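Deolinda Azevedo has run Cetia, her bridal veil and headpiece label, since March. Before that she spent years cutting gowns for other people. "I liked the dresses, but I kept going back to the veils," she said.

Her first collection has short veils and plain combs — no tiaras. Prices start at $200 and go up to $608 for the longest lace-edged piece.

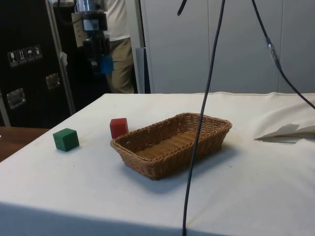
Most brides order late, she said, often after the final dress fitting. "I ask them to bring the dress. A phone picture won't give me the right ivory."

Cetia is sold at Plovlow and by appointment.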